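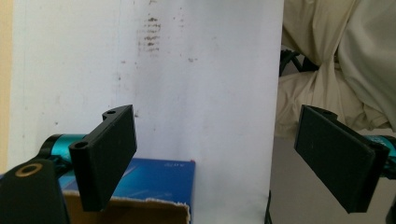 Iker Nieto reckons it is the pad mounts and I don't agree with him, so I'm putting the whole fault up here before anyone strips the tool down again.

Fault on hand-held gripper, fingers drift open under hold
Posted by solder_wick, 22 January 2023
14 replies | 5 shares

Tool is a two-finger hand-held, printed pads, position loop on the motor, built to the Jirkarero drawings with a Podis driver board. The job is picking up cartons and small boxes and setting them down again. We log every grasp. Out of 1348 grasps logged since September, 19 ended with the fingers opening while the trigger was still held. No error code on any of them. The driver reports position reached and current normal until the moment it lets go.

What I have checked:
- supply voltage at the board, steady during a hold
- trigger potentiometer, replaced once, no change
- firmware, rolled back one version, no change

Iker's view is that the screws in the pad bosses work loose, the pad rocks and the load slips out. I can't square that with the encoder trace. The encoder moves. If only the pad were rocking, the encoder would stay where it was.

---

torque_wrench_ed

Is the encoder on the motor shaft or on the output side? If it is on the motor, the trace tells you the motor turned and nothing else. It doesn't rule out a loose pad as well. You could have two faults.

---

solder_wick

Motor shaft. Fair point about two faults, but the 19 all show the motor turning first.

---

Rodrigo Olmedo

We had this on the Villalobos build. It was the cable between the trigger and the board. The screen was earthed at both ends and the trigger signal picked up noise whenever the motor stalled against something stiff. The filter in the firmware hid most of it. Now and then a spike got past and the board read it as a released trigger. Put a scope on the trigger line at the board end and leave it in single shot. Do not trust the logged trigger value, it is sampled after the filter.

---

Iker Nieto

I'll defend the pads. I had three of them off last week and on every one the holes had gone oval. Printed plastic creeps if you leave a screw done up tight in it. Fit metal inserts, then go hunting for noise. At present you are testing a tool with a known mechanical fault.

---

solder_wick

Agreed that the holes are worn and I'll fit inserts. I don't agree on the order. If I change the pads and the rate drops I won't know which of the two did it. At this rate I need a lot of grasps to see any difference.

---

flatpack_gantry

Not keen on the way this is being treated as a data quality problem. A gripper that opens without a command may also close without one. Have you looked for the opposite event? Our Solville unit shut on a colleague's thumb during a pad change. Bruise only, but the board was live and the trigger was hanging free on its cable.

---

solder_wick

No, I only filtered the log for openings. Running it for closings now.

---

solder_wick

Found 5. All with the trigger released, all short, the motor moves a few degrees and goes back. I had been discarding them as operator twitches.

---

Rodrigo Olmedo

Then it is not the pads. Loose screws don't drive a motor. Same cause both ways would be my bet - noise on the trigger line.

---

torque_wrench_ed

Agree with flatpack. Pull the motor supply before anyone has their fingers between the pads, and fit a proper isolator. A software disable won't do, the board is the suspect part.

---

Iker Nieto

Conceded on the closings. The inserts still want doing.

---

solder_wick

Screen lifted at the trigger end, isolator ordered, tool used under supervision until it arrives. Scope is on the trigger line. One capture so far, a spike well below the release threshold, so nothing proved either way. Pads left as they are for now. I'll post the trace if I catch a full one.

---

flatpack_gantry

Post the time base with it, please. The last trace in this section had none and was no use to anyone.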